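Library > Transport Studies > Air Travel and Airports > Chapter 3

Chapter 3
How an Airport Shares Its Time

3.1 Why a slot is worth money

A runway is a long piece of ground, but what an airport sells to the airlines is time. When too many airlines want to land at the same hour, somebody must decide who comes first. The permission to land or to take off at a certain time on a certain day is called a slot. In this chapter we study how slots are given, how they are kept, and how they are lost.

We begin with the airport of Skardale. It has one runway, and in the busy hours this runway can handle 40 movements per hour. A movement is one landing or one takeoff, so an aircraft which arrives, waits at the gate and leaves again makes two movements. At seven in the morning the airlines of Skardale ask for many more movements than this. At two in the afternoon the same runway is half used, and a new airline can have almost any time it likes.

The student should keep this difference in mind. It is common to read in a newspaper that an airport "is full." Usually the airport is full for a few hours of the day, and these are the hours which business travelers prefer. 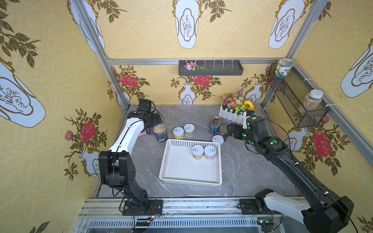

The person who divides the slots is the coordinator. At Skardale this was for many years Styliani Vlachopoulos, who worked from a small office outside the terminal and did not belong to any airline. Twice in the year she received the requests, one set for the summer season and one for the winter season. She first gave back the slots which each airline had used well in the same season of the year before. What remained went into a common pool, and new airlines had a right to a part of it.

3.2 The case of Jatel and Girkov

Jatel was the oldest airline at Skardale and held 11 morning slots. Girkov was a newcomer and wished to open a route to Campbell, a town with many offices but no railway. It asked for three morning slots and received none. It was offered times after lunch, and it accepted them with little pleasure.

In March of the following year Jatel stopped one of its routes and did not fly enough of its series to keep all its rights. Some of the slots returned to the pool. Girkov then got its morning flight to Campbell, and on the first day it carried 111 passengers.

The economist Sylvie Chan has written that this kind of system protects the old airlines too strongly. Her opponents answer that an airline can't plan its fleet if it may lose its times every season. We will return to both opinions in section 3.5, after we have looked at the rules for unused slots.

Related chapters
Chapter 2: Who Owns the Airport?
Chapter 4: Landing Fees and Passenger Fees
Chapter 5: Night Flights and the Neighbors
Glossary of Air Travel Terms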